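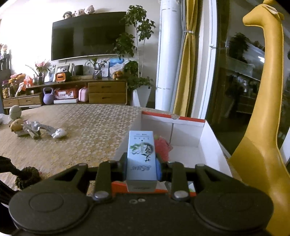 Little blue box, bigger white box, gold bedspread

17 April 2019

Right, a few of you asked how the flat hunt is going and I keep saying "long story", so have the long story. Thread. Get a brew.

For anyone new, I've been trying to buy a one-bed leasehold flat since last July. It's in a block called Larville Court, up the hill past the swimming baths. Flat 22, second floor, back of the building. I have been in it for a total of maybe an hour and I already know where the toaster is going.

The listing was lovely. "Deceptively spacious", "moments from local amenities", all that. The amenity is a chip shop. I have no complaints about the chip shop.

What the listing didn't have anywhere on it was the service charge. There was a line that said "service charge: ask agent". So I asked agent. Agent (Brallico, the one with the green boards you see all over town) said they'd ask vendor. Vendor was on holiday.

If you've never bought a leasehold place, the service charge is what you pay every year for the shared bits. Roof, stairs, bins, lights in the hall, insurance for the building, someone to cut the grass. It's on top of your mortgage and it goes on for as long as you own the flat.

So you sort of need to know what it is before you offer! I offered anyway, because I'd seen the light in that kitchen at four in the afternoon and lost my mind a bit. Don't be me.

Offer accepted. Big happy dance in the work car park. Then I rang the solicitors (Ng & Co, above the opticians, they've been great) and the first thing they asked was what's the service charge. And I had to say I'm waiting to hear.

There was a pause on the phone that I can still feel in my teeth.

Anyway, it came through eventually. £1539 a year, paid in two halves. Which is a lot for me but I'd budgeted for something near it, so I breathed out and went and looked at paint.

And then the management pack arrived.

The management pack is a bundle of papers from whoever runs the building. In our case that's a company called Bandumex. You (the buyer) can't get it yourself, the seller has to order it and pay for it, and then everybody waits. Ours took ages. I think mine came by donkey.

It's worth every day of the wait though, so please read yours. All of it. Your solicitor will read it too and send you a report, but they don't know that you're skint or that you sleep with the window open. You know what matters to you.

Mine was a whacking great PDF, half of it scanned sideways. I printed it at the library and sat on the floor with a highlighter like I was revising for GCSEs.

Things that were in it, roughly in order of how much they made me swear:

Three years of accounts. You want to see what they said they'd spend and what they did spend. Ours matched up all right, except the year the door entry system went and every flat got a top-up bill.

Top-up bills are a thing, by the way. I thought the yearly figure was the figure. It's an estimate! If the building costs more to run than they guessed, they can come back and ask you for the rest. It's called a balancing charge and I'd never heard the words before in my life.

The reserve fund. Some blocks call it a sinking fund. It's the pot you all pay into for big jobs, so that when the roof goes you're not all hit at once. You want there to be one and you want there to be some money in it.

Larville Court's had £600 in it.

I read it again in case I'd missed some noughts. I took a photo of the page and sent it to my solicitor with no message, just the photo. She rang me back within the hour and said "yes, I saw that too".

To be clear, £600 for the whole building. I have spent more than that on a sofa, and the sofa was second-hand.

Then a few pages on, in a letter stapled to the minutes of a residents' meeting, there's a paragraph saying the flat roof over the back half of the block is "approaching the end of its serviceable life". Guess which half of the block flat 22 is in.

So put those two bits of paper next to each other. Roof wants doing, pot's empty. Whoever owns the flats when the work starts gets the bill, and if things went to plan that was going to be muggins here.

I had a bit of a cry, then I had some chips.

What happened next is the part I wanted to write down, as I couldn't find much about it when I was searching at one in the morning.

First thing, my solicitor sent a list of extra questions to the other side. Has anyone had a quote for the roof? Has a formal notice gone out to the leaseholders? (There's a proper process, they have to consult you before major works over a certain cost.) When do they think it'll start? Has the seller had any letters about it?

Second thing, I asked for my survey to be looked at again. I'd had the middle-priced one done, the one with the traffic lights. Roof was amber, "not fully visible". I rang the surveyor with the letter in front of me and he was really decent about it, talked me through what a job like that tends to involve. He wouldn't put a number on it from the phone, fair enough.

Third thing, I went and stood outside the block on a Sunday until somebody came out with their recycling. I know! But I asked dead politely and the lady was chuffed to be asked. She's been there donkey's years. She told me more on that doorstep than I'd had from the agent since July.

She said the stairwell gets cleaned when it's meant to, the parking is first come first served whatever it says on the particulars, the people below me would be nice, and the roof has been "going to be done next year" for as long as she can remember. She also said the top floor has had a patch repair and it's held so far.

Do the doorstep thing if you can. Go at a normal time, don't be weird, say you're thinking of buying. People love telling you about bins.

Answers came back from Bandumex after a lot of chasing. No formal notice yet. One quote, a couple of years old. They "anticipate consulting with leaseholders in due course". I have come to really hate "in due course".

So I had a choice. Walk away and lose what I'd spent on the survey and searches, carry on and hope, or go back and talk about the price.

I hate talking about money. I'd rather eat the survey. But my solicitor explained there's something called a retention, where a bit of the seller's money gets held back by the solicitors after completion, and if a bill turns up for work that was already on the cards, it comes out of that. If no bill turns up by the agreed date, the seller gets it back.

I'd assumed my only option was to ask for a discount and look cheeky. The retention felt a lot fairer. If the roof never happens, the seller's lost nothing.

Rang Brallico to put it to them. The lad on the phone had never heard of one, put me on hold, came back, said he'd "pop it across". Radio silence for a week. I checked my phone so much I wore out the charging cable.

Seller said no.

Then the seller's own solicitor must have had a word, as two days later it was a yes to a retention, smaller than we'd asked for and for a shorter time, plus a bit off the price. Not a life-changing bit. It'd cover the removal van and a decent mattress.

I slept on it, asked my mum, asked my sister, asked the man in the chip shop (he's lived over the road since the block went up, he's basically a surveyor). Then I said yes.

So where are we now? Contracts are being redone with the new wording in. My mortgage offer has been extended, which was one form and a phone call and much less scary than I'd built it up to be. If your purchase is dragging, check the expiry date on your offer and ring them early.

No exchange date yet. I've stopped telling people a month, every month I've named so far has been wrong.

Some bits I wish I'd asked at the first viewing, for anyone who's starting out:

What's the service charge, and when did it last go up?

How long is left on the lease? (Mine's fine, loads. Short ones can be a nightmare to get a mortgage on and dear to extend.)

Ground rent - how much, and does it go up? Get the exact wording. Doubling clauses are the ones to run from.

Is there a reserve fund and what's in it?

Any big works planned, or being muttered about?

Am I allowed a cat? Sounds daft but it's in the lease, and in mine it's "with written consent", so that's another letter to Bandumex. The cat isn't even hypothetical, I've got my eye on one.

If the agent can't answer, that's fine, they often can't. Ask them to ask the seller to dig out last year's service charge demand. It's one sheet of paper and every leaseholder has one in a drawer.

And I am not a solicitor, I work in a garden centre, so please get your own. But if you've got a pack in front of you and you can't make head or tail of it, my DMs are open and I've still got the highlighter.

Oh, and someone's just asked what colour the kitchen's going to be. Yellow. Quite a loud one. I'll post the testers when I've stopped arguing with my sister about them.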